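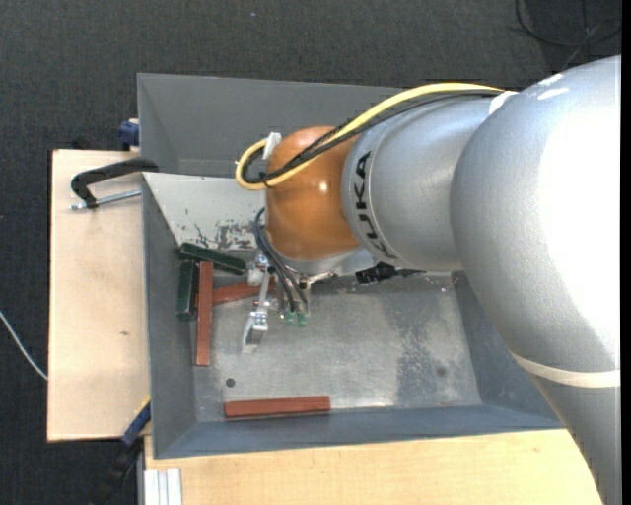
The Brendidwood Driver Training Centre is a driving school and test preparation site on the northern side of Brendidwood, in the Tenar valley. It offers lessons in cars, light vans and vehicles with trailers, and is run by the Grivora Driving Trust. The centre shares its name with the surrounding industrial estate. The remainder of the syllabus concerns driving on public roads.

History

The centre was founded by Dolores Castellanos, a former bus driver who had taught learners from her home in Azar. Demand from the outlying villages, where bus services had been reduced, led her to lease a disused coach yard and mark out a manoeuvring area on it. The first lessons at the yard were held in September with two cars. The business passed to the Trust on her retirement, and the main classroom bears her name.

Facilities

The site comprises a manoeuvring area, two classrooms, a reception office and a covered bay in which learners are shown basic vehicle checks. The manoeuvring area contains a hill start ramp, parallel parking bays and a short section of single-track road with passing places. The ramp was rebuilt after complaints that it was steeper than any public road in the valley. The centre keeps 23 vehicles, of which 6 have automatic gearboxes.

Instruction

Most learners begin with an assessment drive on the manoeuvring area before moving to the estate roads. Later lessons use the valley road to Azar, which has several blind bends and a level crossing. Night driving is offered in the winter months. An intensive course is also available, although applicants with no previous experience are normally advised to take weekly lessons first.

The Trust recorded 843 enrolled learners and 2,151 booked practical sessions in its most recent annual return. Refresher lessons for older drivers are counted separately.

Access

The entrance is on the estate's inner road, opposite the weighbridge. Learners arriving on foot use the gate beside the reception office, which is locked at 8 pm.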